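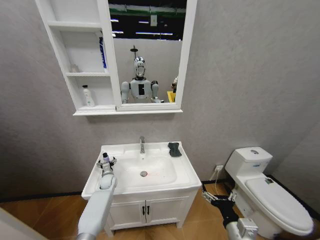 ## Le flacon

Kathleen Ó Riain posa sa valise dans le couloir et entra dans la salle de bain. Elle avait loué l'appartement de Jarkavik pour le mois d'août, à 556 euros, charges comprises.

Il restait des affaires sur les étagères, à gauche du miroir. Un flacon à pompe en bas, un petit flacon translucide au-dessus, quelque chose de bleu et blanc contre la paroi. Elle n'y toucha pas. Elle ouvrit le robinet et se lava les mains.

Au fond de la vasque, à côté de la bonde, il y avait une trace rougeâtre. Elle frotta avec le pouce, puis alla chercher l'éponge de la cuisine.

Le téléphone sonna. C'était Conneely, le propriétaire.

— Vous avez trouvé la clé ?

— Oui. La locataire d'avant a laissé des choses.

— Elle devait repasser lundi.

— Je les mets dans un sac ?

Il ne répondit pas tout de suite.

— Laissez-les où elles sont, dit-il.

Elle raccrocha et rangea sa brosse à dents dans sa trousse.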